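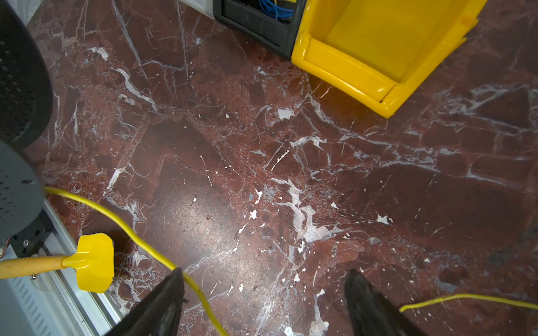

About us

2 min read

Hello, I'm Bindu Kandasamy, and I draw comics. I also run Pedevach, a tiny comics press that started in my spare room in January with 90 stapled copies of a story about a haunted swimming pool. I gave most of them away at a zine fair and came home with a bag full of other people's, and I've been happily stuck in this ever since!

Parvathi Chowdary joined for the second book. She letters, edits and talks me out of bad endings (there have been plenty). Between us we've now put out Jivel, our long-running serial about a lighthouse town, and Moltora, the anthology we open to new cartoonists every year. The last Moltora call brought in 1517 pages, and we read every one of them on Parvathi's couch.
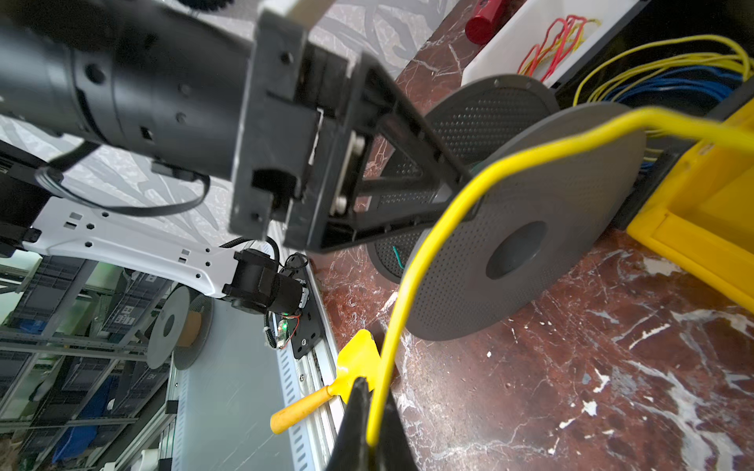 Yellow wire, black cable and a reel.

We like quiet stories, odd colours and a good strong gutter. We don't mind if your hands look like mittens – mine did for years. Reddy, our little lending library of mini comics, is open to anyone who writes and asks, and you can keep things for as long as you need to finish them.

Search Search for: comics, artists, posts
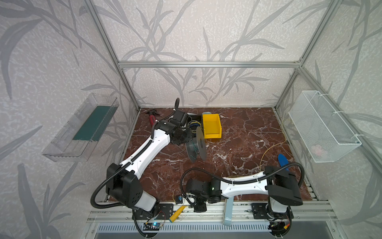 Two arms on marble, leafy walls behind.

We also go to the theatre a lot and review what we see in drawings, usually scribbled in the dark and tidied up on the bus. Those go on the blog first and get collected when there's enough of them.

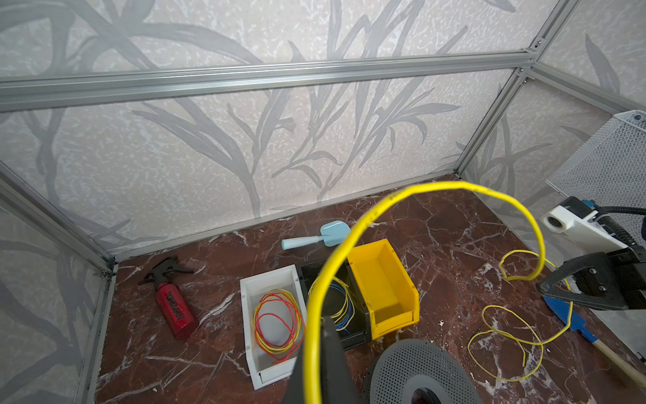 Jivel is drawn with a brush and coloured by hand, and I'm fussy about the palette. The town gets pale greys and the dark reddish brown of old stone, and then one thing on each page is allowed to be loud. A loop of yellow wire against a grey leafy wall, like the one in the photo, is pretty much how I want every panel to feel. Parvathi says I'd colour the whole book that way if she let me, and she's right.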